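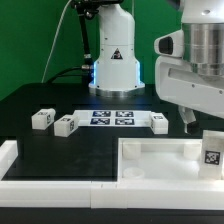 Collecting demonstrations without fooling yourself

Most guides to this job tell you to gather as many examples as you can and let the training sort it out. I've never seen that work as well as promised. Our Gramby set came to 2,686 episodes, and Shuzhen Wei threw a good part of it away because the cubes hardly ever moved from their usual spots.

1. Check the marker card first

Put the card flat on the table and read its pose from every camera. If two cameras disagree, stop there. People will say the model learns to cope with a bad calibration. Perhaps it does, but I'd want to see the test.

2. Move things on purpose

"Random" placement by a tired person is nothing of the kind. Print a list of start positions and follow it. Turn the cubes as well as shifting them, and include a few awkward starts close to the tray wall.

3. Record in blocks of 40

Then take a break and watch 10 of them back at normal speed. Gareth Holroyd thinks this is too many. He hasn't had to relabel a block.

4. Look through the wrist view too

A finger right up against a white panel gives you very little contrast, and an overhead picture won't warn you. Check that the tag on the finger can still be read, and note any episode where it can't.

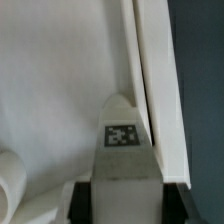

5. Keep the failures, marked as failures

Deleting missed grasps makes the success rate look lovely and says nothing about the policy. We kept 138 in a folder of their own. Whether they help training is still open, and I'd distrust anyone who claims to know before running it both ways.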